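Continuing Ed > Home Furnishing Basics > Handouts > Session 3

We use cookies to remember your course login. By staying on this site you agree to our cookie policy.

Session 3: Sideboards, and how to buy one you'll keep
Notes by Bushra Niazi

Hi all! These are the notes I promised on Monday, a bit tidied up, for those who missed it and for those of you who were too busy arguing about drawer runners to write anything down (you know who you are). Bring your room sketch again next time, please, with the door swings drawn in.

We started with what a sideboard is for. Mine holds serving dishes, candles, a tablecloth I never use and a frightening number of chargers. Yours might hold board games. Make the list before you go shopping, and measure the biggest thing on it. I once bought a lovely low piece and then found that my big platter wouldn't go in flat, so it lived on top of the fridge for years.

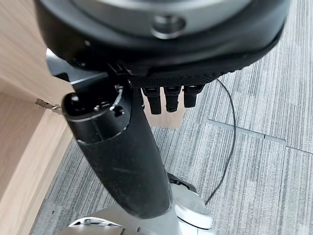 Size and where it goes

Height first. Most people like the top a little higher than the dining table, so you can serve from it without bending. If it's going under a window, measure to the bottom of the sill and leave room for your hand to get at the latch.

Then depth, and please measure with a door open. A cabinet door needs room to swing, and so do the knees of whoever is sitting on that side of the table. Pull a chair out as far as you do when you get up, put a strip of masking tape on the floor behind it, and see what's left. If there isn't much, look at sliding doors. The Dunne in my own dining room has sliders and I've been very happy with it – except that you can only ever get at half of it at once, which drives my husband up the wall.

Solid wood, veneer, and everything in between

I know some of you came in thinking veneer is a dirty word. It really isn't! A good veneer over a stable core will stay flatter next to a radiator than a wide solid board will. What you want to look at is the edges and the back. Open a door, run your finger along the inside edge and feel for gaps or a strip that's lifting. Then ask to see the back panel. If it's stapled on and flexes when you press it, the whole cabinet will lean sooner or later.

Solid oak and walnut move with the seasons, so a door that fits in March may rub in August. A decent hinge lets you adjust for that with a screwdriver.

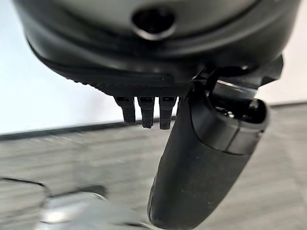
The same goes for drawers. Pull them all the way out and look at how the corners are joined. Dovetails are nice to see, but a well-glued dowel joint does the job too. Then load the drawer with something heavy (I carry a bag of flour on shopping trips, and yes, I get looks) and push it back with one finger.

Money

We priced two pieces of much the same size. The Ladska was $900 in oak veneer, and the Valleo came to around $1,000 in solid ash before delivery. Delivery was another $200 for getting it up a flight of stairs, and that's the line people forget. Ask whether the price includes carrying it into the room and taking the packaging away. Ask about legs too – Nekon sells theirs separately, and they aren't cheap.

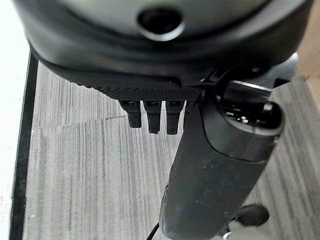

Gripper housing, with the textured band and finger tabs along its lower edge.

For next session

Pick one sideboard you've seen in person and write me half a page on it: what it would hold, how the doors open, what the back looks like. Secondhand is very welcome. If you get stuck on the room sketch, come find me before class and we'll go over it with the tape measure.

Contact the course office | Back to top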